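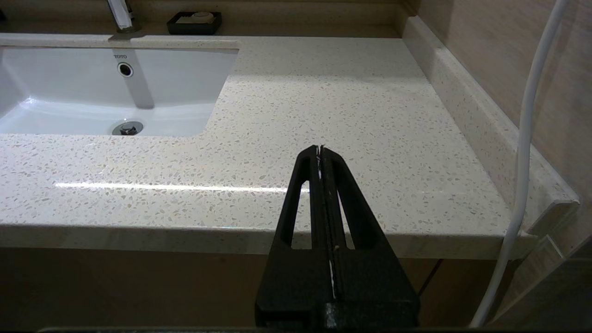
Figure 4.1 A polished quartz countertop with gray, tan and white chips.

Chapter 4
Surfaces: What We Put on Top

My first kitchen job was a disaster, and I blame the countertop. I was 31, I'd been hanging cabinets for years, and a couple in Viver asked me if I could "do the tops too." Sure, I said! How hard could a slab be? I measured the run once, ordered it, and then stood in their driveway with a piece of stone that was half an inch too long and no way on earth to shorten it with the tools in my truck.

So this chapter is the one I wish I'd had back then. We spent Chapter 3 getting the base cabinets level and screwed together, and if you skipped the part about shimming, please go back, because everything here sits on that work (and I mean that literally). A laminate top will forgive a low cabinet. Stone won't. It will bridge the gap and look perfectly fine until somebody leans on it.

We'll start with the materials. I lump them into four families: wood, laminate, natural stone, and engineered stone, the last of which most people just call quartz. Quartz tops are made of crushed stone held together with resin, and they come in everything from flat white to big dramatic veins. I have a soft spot for the speckled creams. They hide crumbs, they get along with dark cabinets, and you can live with one for a long time before you get tired of it.

Then comes edges, which students always want to rush through. An eased edge, a bullnose, and a bevel all change how heavy a counter looks, how it feels against your hip, and what it costs. On the Heresik Street job in the back of this chapter, the owners changed their minds about the edge after the template was made. You'll get to work out what that did to the bill.

After that we measure. I teach a two-pass method: once along the wall, once along the cabinet fronts, and you write down both numbers even when they match. Your practice kitchen is the Ofori house, which has one run of 106 inches and a back corner that isn't square. Don't correct the corner on paper. Draw it the way it is and let the template handle it.

We finish with care and repair, including hot pans, lemon juice, and the bottle of cleaner under every sink in America. I've also put in a short section on reading a fabricator's quote, using one from a shop called Cilivel. Look for the $200 line near the bottom before you read my notes on it.

Before you go on
Find a countertop you use every day. Run your hand along the front edge and write down what shape it is. Next, get down low and look across the top toward a window or a lamp. Spend 10 minutes on this and keep your notes, as you'll need them for the first exercise in Section 4.2.

Words to know
Backsplash, bullnose, eased edge, overhang, seam, slab, template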